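Search the help pages Go

What are the house rules for approach height in a cluttered sim?

Posted in June by tankside_manners

We run household pick tasks in simulation at Gredari, and I've been handed the job of writing down our "good practice" for reaching into clutter. Until now the practice has been that each person picks a hover height they like and defends it at lunch. My bathroom set has small things lined up on top of a toilet tank, with a box close to the thing we want. Is there a real standard for this, or do I get to make one up and call it a policy?

Kurniawati Pattinasarany
answered 9:40 am

You get to make one up, sorry. The safety standards for arms are mostly concerned with people, and there are no people in your bathroom. What you want is a house rule that a tired coworker can follow. Ours, after 278 episodes and one long argument:

Come in from above, fingers vertical, and stop at a hover before any descent. Write the hover height in the task file, where it can be found by someone other than you.

Check the whole arm against the scene. Everyone checks the fingertips. Then the elbow takes out a wall and the log says "grasp failed," as if the bottle had been rude.

Any contact with a neighboring object fails the episode, even if the target gets picked. We were soft on this for a while and had to throw out 168 runs that looked lovely in the success column.

Change one thing per batch. If you move the box and the lighting together you have learned nothing, at some expense.

Also keep the random seed with the results. I shouldn't have to say it, but I have met us.

breltdale_ben
answered 11:15 am

just raise the hover till it stops hitting stuff. worked for me

Nishad_lab_temp
answered 2:05 pm

Agree with the first one except on contact. We allow a light brush against a neighbor if it stays standing, and we log it in a separate column. With a strict fail we were down to 3 usable layouts, and two of those were the same layout with a different name. Pick either rule, but put it in writing before you run the batch. At Trevska we wrote it after, and you can guess which rule the numbers turned out to favor. 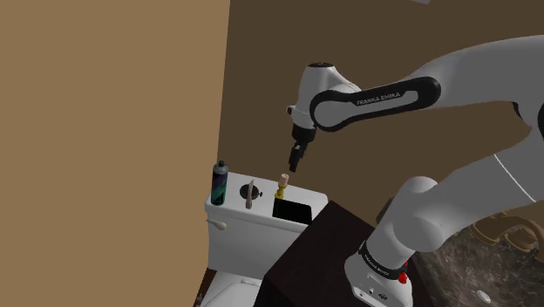
Gripper at hover over the capped yellow item, fingers straight down, black box close by.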